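4.3 Checking grip and clearance at the table

Do this section after homing (4.2) and before you load any Plamutari routine. It takes 14 minutes if you read it first and most of the afternoon if you don't.

You will need the hex key from the Testetti tool roll, a tape measure, and something soft you don't mind squashing.

1. Clear the tabletop. Coffee counts as an obstacle.

2. Set both arms to Teach speed. The display should read 150. If it reads 800, you are in Run speed, and the arms will be much more decisive than you are.

3. Move the arms in from either side until the grippers face each other over the table. Keep the link plates well above the surface. Varnish is not covered by the warranty.

4. Open both grippers fully and look at the jaw pads. Wipe off any lint. Replace a pad if its notches have worn smooth.

CAUTION: Keep fingers out of the jaws while the arms are powered. The grippers don't have opinions about what they are holding.

5. Hold the soft test piece upright between the left jaws and close them with the Jog key. Let go as soon as the pads touch it. Leave the right gripper open.

The test piece should bulge a little above and below the fingers and stay clear of the table. Wrinkles are fine. If it squeezes out like toothpaste, lower the grip force by 8 and try again.

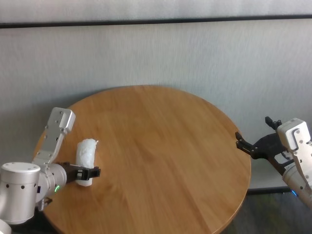
6. With the left gripper still closed, jog the right arm toward the middle of the table in short taps. Stop when the jaw pads are a hand's width from the test piece. Save this position as MEET.

7. Back the right arm out, then send it to MEET from the menu. It should stop in the same place. If it stops somewhere more adventurous, go back to 4.2 and home it again, this time without skipping the wrist.

NOTE: On cells with the Falcão wrist kit, tighten the wrist module screws before repeating step 7. They work loose during the first week, usually right after you have put the hex key away.

8. Open the left gripper, take the test piece, and park both arms. Write the grip force on the card inside the Jetaleo controller door. Pencil is best. You will be changing it.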